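Home | Guides | Planning | Spares | Contact

Share 15 Comments 2

Section 2. Budgeting and ordering a two-arm desk cell

Read this before you raise the order. Most late cells we see at Bradside are late becuase of small parts, not arms.

1. Measure the bench first. Table, rails, then the strip in front of the front rail where the mounting plates go. People forget the strip.

2. Count arms in pairs. Same model, same links, same gripper. Mixed pairs mean two sets of spares.

3. Price the camera modules separately. One per gripper. Not in the Listeck arm price, whatever the old sheet says.

4. Add cables. Wrist to base, with enough slack for a full loop round the elbow. Allow £88 per arm and a spare of each.

NOTE: short cables are the commonest return. Measure with the arm stretched out, not parked.

5. Side and back walls. Plain grey is fine. Bloxham cut to size, Pullport don't.

6. Desk items for the task. Pens, scissors, clipboards, a wire rack, tubs, a small cup. Ordinary stationery shop stuff — put £162 down for the lot and buy doubles. Things get dropped and lids go missing.

7. Mounting plates and screws. Order with the arms. Check the hole pattern against the arm base before you drill anything.

CAUTION: both arms can reach the middle of the table. Budget for a stop button within reach of whoever is sitting there, and do not power up the second arm until it is fitted.

CAUTION: scissors on the table count as a sharp. Put them on the risk form, even if closed.

8. Get delivery split in writing. Plates and rails first, arms second. Arms sat in boxes for a month use up warranty.

9. Hold back 15 per cent for the things you didnt list. Rail brackets, cable clips, a second rack.

NOTE: quotes from Pullport run out at the end of April. Ask again after that, prices move.

We use cookies to remember your region and basket. Accept | Manage 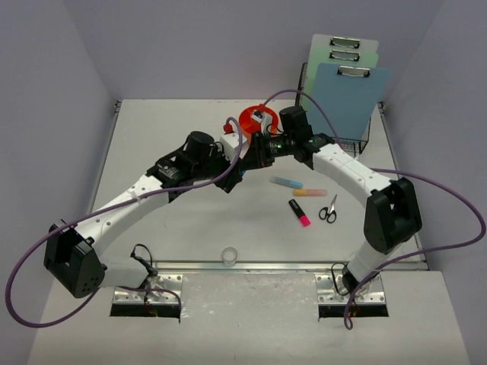
10. Send the finished list to Bradside with the bench sizes on the same sheet. Spares list is in Section 3.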